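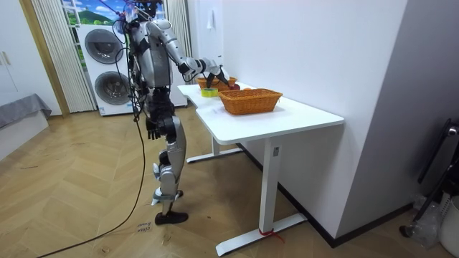

Baskets on the standing desk, a thread

1/ OK, a few of you asked how I keep a desk for work when half the household treats any flat surface as a pantry, and my answer is baskets. Two of them, wicker, one big and one small, and I have a lot more to say about them than you probably bargained for, so get yourself a drink.

2/ The big one sits in the middle of the desktop. It's rectangular with a braided rim, and I love that rim more than is reasonable. It gives your fingers something to hold when you slide the thing out of the way, and it doesn't dig in the way a cut wire edge does (I've had the wire kind, and I still have the sweater it snagged).

3/ The small one lives at the far end by the wall. That's the one for fruit, or that's the theory! In the photo the red apple is next to it and the little orange fruit has wandered all the way over behind the big one. Fruit migrates. I've stopped fighting it.

4/ Kaja Luik asked whether wicker scratches a white top. Mine hasn't so far, but I lift the small one and only slide the big one, and I wipe underneath whenever I remember, which is less often than I'd like to tell you. Crumbs are the real enemy. They get under the base and act like sandpaper.

5/ What goes in the big one on a workday: chargers, the notebook, reading glasses, the mail I'm pretending I'll open. At the end of the day I pick up the whole basket and put it on the shelf, and the desk is a table again. Wulan Chong does the same with a dishpan and says it works just as well, and I'm sure it does, but a dishpan doesn't make me happy when I walk past it.

6/ The yellow-green tape, over at the edge: it lies flat on its side, always. Stand a roll of tape up on a desk that goes up and down and sooner or later you'll be on your knees looking for it. Ask me how many times I needed to learn that.

7/ Speaking of up and down – empty the fruit first if you're raising the desk all the way. An apple is a ball. Elsie Sutcliffe sent me a very funny message about a grapefruit and a sleeping dog, and the dog is fine.

8/ Someone spotted the red strap at the bottom of the front leg, down where it meets the foot bar. Good eye! I like a bit of red down there, it goes with the apple. The foot bars themselves want a dust every so often, being long and white and right at the height where fluff likes to settle.

9/ Sizes, since Stijn Michiels wanted to know if he could fit both on a narrower top. Measure the depth before the width. A basket with a rim is always wider at the top than you expect, and you want room in front of it for your forearms. Cut a piece of newspaper to size and live with it on the desk for a couple of days.

10/ Cleaning: soft brush, dry, along the weave and then across it. If something sticky gets in there, use a barely damp cloth and leave it to air out of direct sun. I used to soak mine and the bottom went all wavy, so please learn from my wavy bottom.

11/ I paid 20 for the small one, secondhand, back in October, and I'd have paid more. The big one was a present. If you're looking, try the thrift stores before you buy new, and give every basket a gentle squeeze at the corners. If it crackles a lot, leave it there.

12/ Next up is the drawer situation, and I'll need a day or two to work up the courage. Send me your own desk baskets in the meantime, fruit and all, I really do look at every one.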